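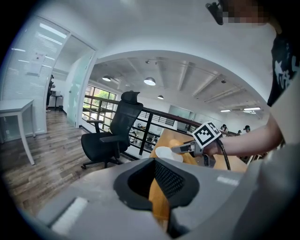

Working with a hand-held gripper at the upstairs table. The marker cube sits on top of the tool.

Equipment requests for the hand-held gripper stations: frequently asked questions

Who can put in a request?
Any team lead. Send it to Slavica Begović with a short note on the task, the number of people who will be recording, and the month you want to start. Requests that arrive before the end of June go into the next budget.

Should we buy grippers in pairs?
Yes, if the task needs two hands. One person can work with a single gripper on simple pick-and-place jobs, but most of the household tasks on our list use both. A station is budgeted as two grippers and one set of spare jaws.

What does a gripper cost?
The current quote from Lurnent is $1,268 per unit, with cables and the marker cube included. A replacement jaw set is $323. Shipping is charged per order, so please combine orders with other teams where you can.

Do we need a robot arm as well?
Not for recording. An arm is only needed once you want to run a trained policy, and it goes through a separate capital request. Talk to Velimir Grgić before you get a price from anyone. Floor loading and power have to be checked first, and that takes longer than the quote.

What furniture should we budget for?
Usually none. An ordinary table at a comfortable working height will do, and we have several. Plates, cups and other props come out of the consumables line — do not add them to the equipment form.

How long is delivery?
Allow about 4 weeks from the date the order is placed. Gillano has been quicker on cables and mounts, so those can be ordered later.

Can we print our own markers?
You can print replacements for worn ones. Use matte paper and check the size against the template in the shared folder. A marker at the wrong scale will spoil the tracking, and the recordings can't be fixed afterward.

Can we borrow before we buy?
Yes. Waldemar Dudek keeps a loan set that can be booked for up to two weeks. Bring it back with every cable, including the short ones.

Who pays for repairs?
The first year is covered by the supplier. After that, repairs are charged to the team that holds the station. Damage from drops is not covered at any point.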